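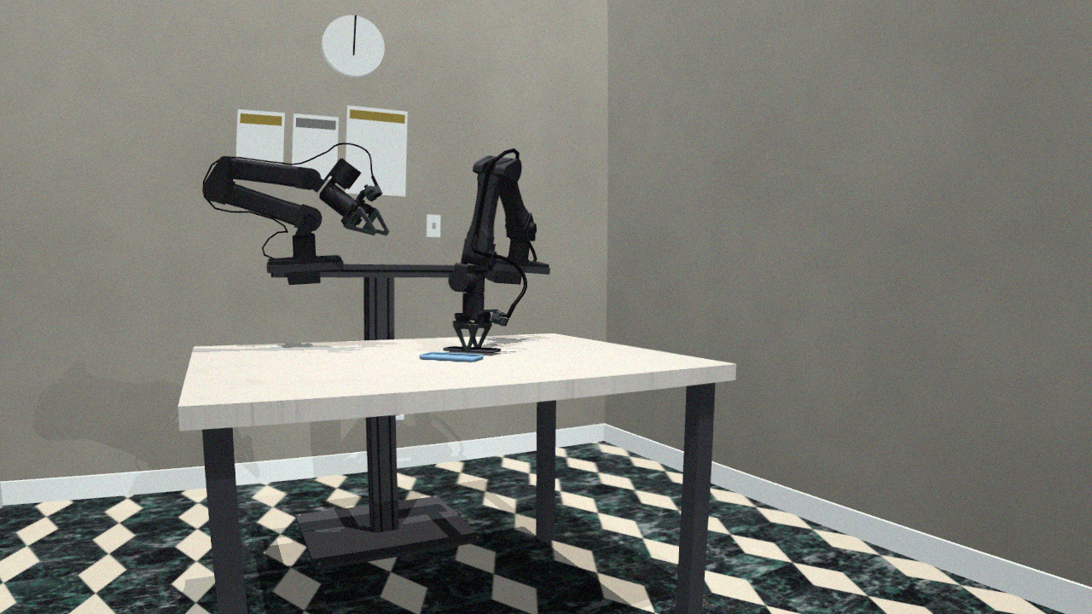 Notebook, packing cell, July, 4 pm

Today I wrote down what the people at the packing bench told me, before I forget. Serena Sorrentino did the phone returns by hand for seven years. Now her day is different: she prepares the orders, she checks what the cell rejects, and she is asked to approve each new motion in the simulation before it goes to the floor. She likes the last part. She is less happy that she sits more and talks less with Oisín.

Limit for the first weeks stays at 269 units per shift. Gearóid wants 535. I said we should first ask the bench.
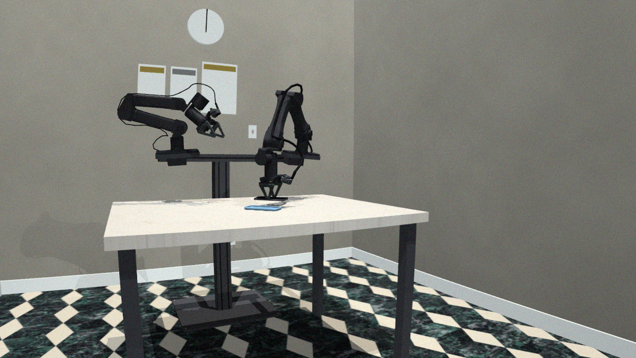 Reject handling is still the weak point, and the Grekell manual does not help much. Oisín Lynch looked at the simulation with me and asked why the left arm must hang there with open gripper while the right one reaches down to the blue piece. It is a fair question — a person would use the second hand to steady it. I have no good answer yet.

To do: ask Bríd if the training hours are paid as normal hours. Four people have asked me this already. Also move the review to the morning, Serena is tired after lunch.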